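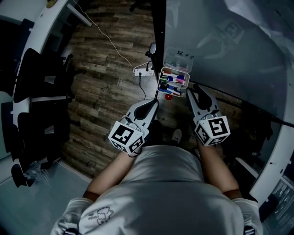 Two questions came up more than any others after we listed the Clitico hand-held gripper pair, Eskil Solheim writes: how often the finger pads need changing, and whether the marker cubes can come off for cleaning. He has been running a pair every working day since May and would have liked both answers on the product page before he bought.

They are on it now, along with the rest of the care notes.

## Clitico hand-held gripper pair

The pair is sold as a left and a right unit for recording hand motions that are later replayed on a two-arm cell. Each unit has a marker cube at the handle and a finger assembly at the front. The cube gives the tracking software its position. The finger assembly does the gripping.

**In the box**

- Left and right gripper
- 2 marker cubes, fitted and calibrated
- 6 spare finger pads
- Hex key and pad scraper
- Calibration sheet with the serial numbers of both units

## Setting up

Clear a patch of floor or table that you can reach with both arms without stepping. Run any power cable off to one side and keep the slack behind your wrist. A cable that crosses in front of the cube will hide part of the pattern, and the tracking will jump.

Start the recorder first, then pick up the grippers. Hold them still at about shoulder width until both units show as tracked. Open and close each one fully to set the travel limits. If one side reads short, release it, check that nothing is caught at the finger pivot, and repeat.

For a first run, use light objects with plain shapes. Marker pens, small boxes and blocks all work well. Leave glass and thin film until you are used to the trigger.

## Cleaning the cubes

Leave the cubes on. Wipe each face with a dry microfiber cloth. For fingerprints, dampen the cloth with water and dry the face right away. Alcohol dulls the black print, and a dull face is read poorly under ceiling lights.

If a cube is knocked loose, do not just push it back. Tighten the screw under it and run the calibration again with the numbers on your sheet. A replacement cube comes with its own sheet; throw the old one out.

## Changing finger pads

Check the pads every week. Change them when the surface is shiny or an edge has started to lift. In normal use a set lasts some 400 hours.

1. Turn the unit off and open the fingers.
2. Lift the old pad from the tip end with the scraper.
3. Clean off the glue and let the finger dry.
4. Press the new pad on from the handle side toward the tip.
5. Close the fingers on a folded cloth and leave overnight.

Change left and right together. A worn pad on one side gives uneven grip, and it shows up later in the replay.

## Repairs

Stiff triggers, cracked fingers and broken cable sockets go back to the Numevby workshop. Write to Rianne Schouten with the serial number and a short note on the fault. Send both units, even if only one is faulty, so they can be calibrated as a pair.

Pads and cubes are in stock. Finger assemblies are made to order.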